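November 2021

Up before it was light again. The boiler did its clanking for a while and then stopped, so I left it alone and had breakfast in my coat. Porridge, the last of the plums from July out of the freezer. They go watery but the taste is still there.

Walked down to the allotment once the rain had gone over. The path from the Harkamside gate is bad now, all the leaves have turned to paste and the bottom step has shifted. I had the fork with me and used it as a stick. Lifted the last row of parsnips, which were better than I deserved after the late sowing. One had forked into three legs and took a lot of scrubbing. Left the leeks where they are. The netting over the kale has a hole in it and the pigeons have found it, so I pinned it down with pegs and a brick for now.

The rent letter had come by the time I got home. Plot fee goes up to 42 pounds for the year. It was in the minutes in July and I had forgotten. I will pay it this week before I forget that too.

After lunch I did the seed order. I went through the tin first and threw out everything too old to bother with, then wrote the list from the Stikley catalogue. 13 packets, which is fewer than last year. Two kinds of broad bean, the short carrots, beetroot, the leek I always have, and a squash called Abbasi that I have not grown before. The catalogue says it keeps until March. I have read that about other squashes and ended up with soup in December, but it is only one packet. No sweetcorn this time - the badgers had every cob.

Wiped the table down afterwards and made a start on the plan for next year's beds. Beans go where the potatoes were, brassicas follow the beans, onions to the far end where it drains. I would like the squash by the compost heap if there is room.

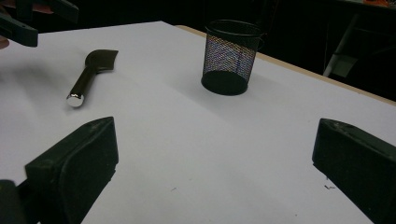 Photo: white tabletop. Own picture.

The plan took most of the afternoon. I rubbed out the onions twice. The trouble is always the rhubarb, which sits in the middle and cannot be argued with, so every rotation has to go round it. In the end I gave up one short row of carrots.

Parsnips roasted for supper with the end of the cheese. Rang the shop about the Filtent fleece and they have four rolls left, so I will go in for one tomorrow if the bus is running. Frost forecast overnight. I have brought the geraniums into the porch and put the old curtain across the door.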